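# Folding shorts flat so the stack doesn't lean

**Steinar Egilsson**

I do the laundry for a small rowing club, which comes to 36 pairs of navy training shorts per wash. They go on an open shelf in stacks of six. Tees and towels stack without trouble. The shorts do not. Every stack leans toward the leg side and slides off within a day or two.

Current method: lay the pair face up, fold left leg over right, fold the hem up to the waistband, press by hand. The waistband has wide elastic and a flat drawcord. The crotch seam makes a point that sticks out past the leg when I do the first fold, and I never know whether to tuck it in or leave it.

The shelf is 14 inches deep. I would like each bundle to use most of that depth with no part hanging over the front. I tried a plastic folding board from Maveck, but it is sized for shirts and the waistband catches on the hinge.

Is there a fold that comes out as a true rectangle, or is this a matter of how the pairs are stacked?

---

**Guðlaug Hafstein**

Both. The lean comes from the elastic. A gathered waistband is thicker than a hem, and with the bands all on one side the difference adds up over six pairs. Your method puts hem and band on top of each other, which helps, but the first fold also doubles the elastic, so one end of the bundle is still much the thicker.

Procedure I use for athletic shorts:

1. Close the drawcord and put the ends inside the waistband.
2. Lay the pair on its front and pull the waistband straight, with no stretch. If you stretch it, it draws back after the fold and wrinkles the panel below.
3. Fold one leg over the other and line up the outer seams. Do not try to line up the hems first. On most shorts the hems are cut at a slight angle and will mislead you.
4. Fold the crotch point inward until the edge runs straight from band to hem. This is the step you are missing.
5. Turn the piece so the waistband is on your left. Fold the hem end over to one finger's width short of the band.
6. Smooth from the fold toward the open end. Leave the elastic alone.

Stack with the waistbands alternating, left then right. Six pairs should then stand level.

For depth, measure one finished bundle before you do the whole load. If it is too short for the shelf, skip step 5 and store the pairs at full length, provided the legs fit.

---

**Villads Zoëga**

Just roll them. I have rolled everything for years and never had a stack fall over. Rolls go in a bin, any bin.

---

**Bent Oddsson**

Rolling works in a bin. On an open shelf with no front lip the rolls will travel, so I would stay with the flat fold.

Two additions to the procedure above.

First, the work surface. A bed or a padded ironing board gives under the hand, and the fabric moves with it. Use a hard, smooth table, preferably light in color if the shorts are navy. Dark fabric on a dark surface hides the edge, and you end up lining up to a shadow.

Second, hold the garment at both ends when you straighten it. Most people hold the band and flick the legs out, which twists the inner panel. With one grip at the waistband and one at the far end, a small pull along the length takes out the soft creases and the leg opening settles by itself. Set it down, let go of both ends at the same time, then smooth.
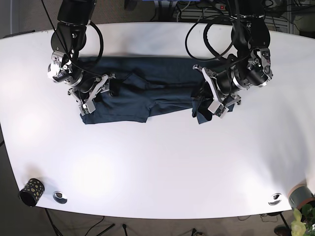
Guðlaug Hafstein: Agree on holding both ends, with one caution. Keep the pull light on anything with a bonded hem. The glue line can ripple, and no fold will hide that afterward. Stitched hems tolerate more.

**Steinar Egilsson**

Tested on one load with alternating bands and the crotch point folded in. The stacks are level. The full-length version was too long for the shelf, so I kept step 5. The bonded hem warning applies to our older pairs, and I will do those separately.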